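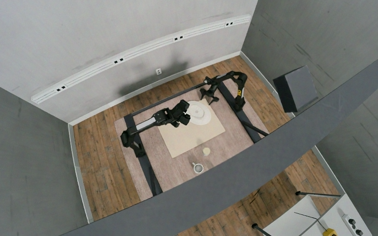
What is Pullodlow?

Pullodlow is a website of short profiles of working television and film actors, mostly supporting players and younger performers who don't get much coverage elsewhere.

Entertainment > Site Info > About Us

Search profiles, shows, roles Go

The site started as a list of guest actors on one cable drama. People wrote in asking who had played the sheriff's daughter or the man at the feed store, and the list grew into pages. We now have almost 3000 profiles. Most cover actors with a recurring part in a series, and a smaller number cover stage performers who have moved into television.

Pullodlow is owned by Nazarenko, a small publishing company that also runs Plomier, a listings site for regional theater. The two sites share an office and a copy desk but keep separate archives. If you're looking for audition notices, those are on Plomier.
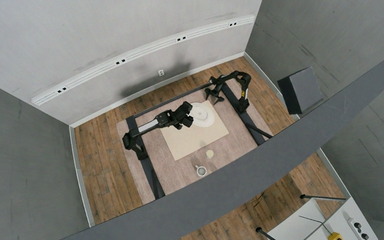 COMPANY / How a Profile Gets Made

Each profile begins with credits. A writer goes through the episodes or the film itself and notes the role as it appears on screen. After that come interviews the actor has given, press notes from the production, and anything the actor's agent wants to correct. A second person reads the page before it goes up.

We do not guess at net worth, and we leave out height and weight unless the actor has brought it up in an interview. For performers under 18 we print no school, hometown address or family details beyond what the family has already made public — a birthday is left off on request.

Pages are checked again every six months while a show is on the air. After a series ends, they are checked once a year.

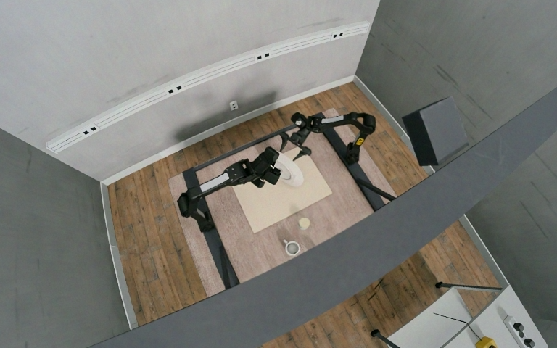
Sockets and trunking along the back wall

Our Staff

Nine people work on the site, three of them full time. The rest are freelance writers who each follow a handful of series. Westerns and family dramas get the most requests, so they have the most writers.

Profiles are stored in Cimix, our own database, which links an actor's page to every show and season we have covered. It replaced a set of spreadsheets and still has a few duplicate entries from the move. If you land on two pages for the same person, send us both links.

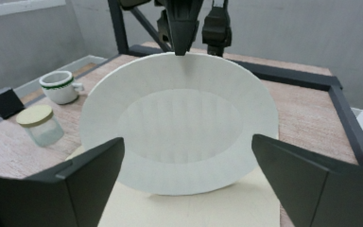
White oval plate, tilted on edge

Corrections and Contact

Use the form at the foot of any profile. Tell us the episode and the scene if you can. Actors and agents may use the same form, and we may ask for proof of who you are before changing a credit. We don't sell profiles or take payment to move one up the page.

Reader comments (3)

prairiewatcher: I sent in a missing credit in April and it was fixed the same week. Thanks.

tvmom_ohio: Could you add a way to sort by season? I can never remember which year somebody was on.

Guest: Found the duplicate pages you mention, two for the same actor under different spellings. Sent both links through the form.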